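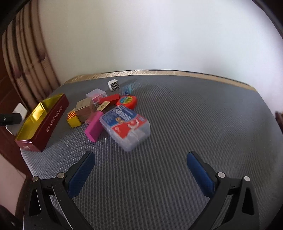
*Figure 1. Hand-held gripper over a mixed pile of small boxes and containers on the textured mat.*

# Mixed-Item Sorting at Prellell: Effects on Bench Work

Project report, August 2018
Authors: Delyth Gwilliam, Mahmoud Metwally
Supervisor: Gwilym Bellis

## 1. Background

Prellell handles returned and leftover gift stock for small shops. Goods arrive in mixed cartons. A bench worker empties a carton, separates the items, checks each one for damage, and places it in a tray for its category. Until last December all of this was done by hand.

The company then installed one automatic sorting cell, named Wirolell by the site. The cell has a fixed arm with a two-finger gripper and works from its own table. Motions for new item types are first recorded by a bench worker using a hand-held gripper with the same finger layout. The recordings are used to set grasp points and approach angles for the arm.

Our task was to describe how the bench job changed after the cell was added. We did not evaluate the control software.

## 2. Method

We watched work at the manual benches and at the cell, and we interviewed four bench workers and the shift lead, Rhodri Penry. Interviews were held in the break room and written up the same day. The workers asked not to be named in the report, so they appear as W1 to W4.

We also used the cell log. The log has one line per pick attempt, with item class, result, and a stop code if the arm halted. We took the last 2000 lines available at the time of our visit. Lines from the morning warm-up routine were removed before sorting the rest by stop code.

## 3. The items

The difficulty of the work comes from the mix. A pile like the one in Figure 1 holds a translucent plastic box, a long open tin marked "TOFFEE", a shiny gold metallic box, a cardboard box, a clear cube-shaped box with a small pink item inside, and a round tape measure. They are close together and several are tilted. A person separates such a pile without much thought. For the gripper, each type raises a different question:

- **Clear plastic.** The depth sensor on the cell often reads the surface behind the lid and places the grasp too low.
- **Shiny metal.** Reflections move as the arm moves, and the edge estimate shifts with them.
- **Open tins.** The fingers can close on one wall or across both. The first tips the tin and the second needs a wide opening.
- **Round items.** Contact area on the pads is small. W2 said she was taught to grip these across the flat faces.

The bumps on the mat reduce sliding when a finger touches a neighboring item. The cell used a smooth surface at first. Penry had it replaced after the second week.

## 4. Changes in the work

### 4.1 Tasks

Before the cell, a bench worker did the whole sequence from carton to tray. Now the work is split. Cartons with known item types go to Wirolell. Cartons with unknown or fragile goods stay at the benches. Three tasks were added that did not exist before:

1. Recording grasps with the hand-held tool.
2. Clearing stops at the cell.
3. Checking the trays filled by the arm.

Recording takes the most skill. The site asks for 20 recordings per new item type, with the item placed differently each time. W1 and W3 do nearly all of them. Both said the hard part is to work slower than they would by hand and to keep the fingers wide open until the last moment.

### 4.2 Pace

At the benches, workers set their own pace within the shift. At the cell, the arm sets it. W4 described clearing stops as "waiting and then rushing." A worker on cell duty also does tray checks at the next table and has to leave them when the stop light comes on.

Of the 2000 log lines, 777 carried a stop code. Most of these were short stops that ended when a worker moved one item and pressed resume. The log does not record how long the worker needed to walk to the cell, so the true cost of a stop is not known from this data.

### 4.3 Physical load

All four workers reported less wrist strain on days with cell duty. Two reported more neck strain on recording days. The hand-held tool is heavier than it looks, and the worker leans forward to see between the fingers. W3 recorded while seated for a time but went back to standing, as the reach to the back of the pile was too short from the chair.

### 4.4 Pay and job grade

Recording is not listed in the job description. It is paid at the bench rate. W1 raised this with Penry in the spring and was told it would be reviewed when the cell contract with Sindico was renewed. The review had not taken place when we finished our interviews.

No bench positions were removed during the period we studied. One vacancy was left unfilled. Penry gave lower carton volume as the cause. W2 and W4 connected it to the cell. We could not settle this from the records we were given.

## 5. Limits

We interviewed a small group at one site. The log export was cut to a fixed number of lines and does not cover the installation period. We had about 100 minutes in total at the cell, all on the early shift. The late shift has fewer people on duty and may handle stops differently.

## 6. Suggestions to the site

- Add recording to the job description and set a rate for it.
- Limit recording to one hour at a time.
- Assign cell duty without tray checks for a trial period and compare the number of long stops.
- Log the time of the resume press next to the time of the stop.
- Train at least two more workers on the hand-held tool.

Penry has agreed to the logging change. Aigars Jaunzems, who maintains the cell, will add the field at the next software update and send us the new export format.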